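In Praise of the Nearly Bare Table

My mother kept a bowl of wax fruit on the dining table for the whole of my childhood, and every evening somebody had to pick it up and put it on the piano so that we could eat. After supper somebody else had to carry it back. I must have moved that bowl a thousand times, and it never occurred to me to ask what it was for. I suppose I became a person with opinions about tables right there, with a wax pear rolling off toward the piano pedals.

So let me give you the opinion, now that I'm old enough to have a newspaper column to put it in. I think a table should have one thing on it. I don't mean one kind of thing, or one tray with eleven things gathered on it to look like a decision has been made. I mean one object, standing on its own base, with plenty of plain wood on every side. Everything else can live on a shelf or in a drawer, and it will be perfectly happy there.

I came to this slowly. When we moved into the house on Thakur Road we had two tables, a dark one from my husband's family and a pale one we bought ourselves, secondhand, from the Plindari office furniture place when it was clearing out its back room. The dark one forgave everything. You could leave mail on it for weeks and it just looked like a serious household. The pale one forgave nothing. A single pen on it looked like an accusation, and a coffee cup threw a shadow you could have told time by. For the first year I wished we'd bought something else.

Then I started to like it. Light wood shows you what you've put down, and after a while you begin to put down less. I would come in with the keys and the mail and the library book and a bag of onions, see that clean surface with the morning on it, and walk the extra few steps to the kitchen. I am not a tidy person by nature (ask anyone who has ridden in my car) but that table made me one in its immediate neighborhood.

What I wanted on it, once I'd cleared it, was something that stood up. A flat thing on a table gets covered. I've lost whole evenings' worth of reading glasses under a placemat. But something tall and open, like those plain metal frames you see everywhere now, four thin rods going up from a flat plate, gives the eye a place to go without taking the room away from you. You can see straight through it to the person on the other side. Try that with a vase of gladiolus.

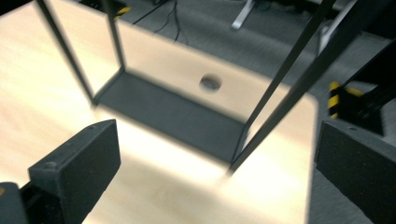
I know the case against black metal. My sister makes it every time she visits. She says it's cold, she says it belongs in a store display, and she says that in ten years we'll all be as embarrassed by it as we are by the brass of our youth. She may be right about the ten years. But I'd answer that thin and dark is the nearest a solid object can come to being a drawing, and on a pale top it does something a heavier piece can't, it borrows the wood for its background. And then there are the shadows. A wooden box has one shadow and it's a lump. A few upright rods have long soft ones that lie across the table and swing around as the afternoon goes on, and I have been late with this very column from watching them.

The base matters more than people think. When you're shopping, ignore the top half for a minute and look at what's holding it up. A good flat plate with a matte finish will sit still and keep its fingerprints to itself. Glossy ones look wonderful in the store and like a crime scene by the weekend. Run your hand along the underside too, and if it's rough, glue on some felt before it goes anywhere near your table. I didn't, once, and there's a scratch shaped like a question mark that I now cover with my elbow when we have company.

While I'm at it, I'd like to say a kind word for the cable hole. So many tables have one these days, a round opening with a rim set into it, and people are always trying to hide theirs. My neighbor put a potted fern over hers and then watered it, and I'll leave you to imagine the rest. I say let it be. It's a practical little feature, it takes up less room than a saucer, and it's far better looking than a lamp cord slung over the side where the dog can reach it. The hole in our Plindari table annoyed me for 2 solid months, according to a note I found in my own kitchen diary, and then I stopped seeing it.

I'll admit the one-thing rule has its hard days. Birthdays are hopeless. Tax season is worse. Every June the strawberries come in and the whole table disappears under jam jars, and I wouldn't have it any other way, because a table that can't be covered in jam jars once a year is only a platform. The rule is for the ordinary days, when nothing in particular is going on and the house could use a quiet spot in the middle of it.

My mother, by the way, visited last fall and looked at our table for a long moment. Then she asked where we kept the fruit.

READER COMMENTS (4)

brostamby_gran
2018-01-22
We had the wax fruit too! Ours had a tooth mark in the apple and no one ever confessed. I love this idea but my table is where eight people do their homework, eat, and argue, so I'll start with the windowsill.

pinefloor
Sorry, I'm with the sister. Black metal looks unfinished to me. Give me a nice brown pitcher any day.

Nostinon reader
Seconding the felt advice. The stick-on circles fall off in summer, so use a full sheet cut to the size of the plate and press it overnight under some heavy books.

twocatsandamop
One object on the table? In my house that object would be on the floor by breakfast. Enjoyed the column anyway, and I did go and clear off the mail.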